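Fardale Library Adds Repair Evenings and Extends Tool Lending

FARDALE — The Fardale Public Library will hold repair evenings twice a month beginning in April, and will extend its tool lending program to residents of neighboring Wotstead.

The evenings run from 6 to 8:30 p.m. in the ground floor meeting room. Residents may bring one household item each, such as a lamp, a chair, a bicycle or a small kitchen appliance. Microwaves, gas equipment and anything too heavy for one person to carry will not be accepted. There is no charge, but visitors pay for any replacement parts.

The tool collection opened with 70 items and now holds 200. Cardholders borrowed tools 2,761 times last year, with drills, sanders and hedge trimmers in greatest demand. Loans are for 7 days and may be renewed once if no one else is waiting. Late returns are charged at the same rate as DVDs.

Vieira Hardware, on the main street in Wotstead, will supply screws, glue and sandpaper for the first season. The library will also add a shelf of repair manuals next to the tool desk, including books on sewing machines, clocks and small engines.

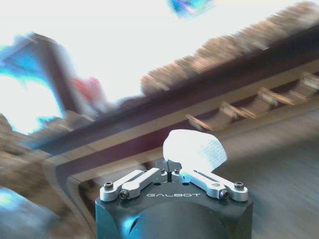
Metal linkages held together with black hex-socket screws.

Wotstead residents need a library card to borrow tools. Cards are free with proof of address and can be issued at the front desk during opening hours. Borrowers under 18 must have a parent or guardian sign for each loan — this applies to hand tools as well.

Places at the repair evenings can be reserved at the desk or by phone. Walk-in visitors will be seen as time allows, until 8 p.m.

This site uses cookies to improve your experience. By continuing to browse, you accept our use of cookies. Accept | Manage settings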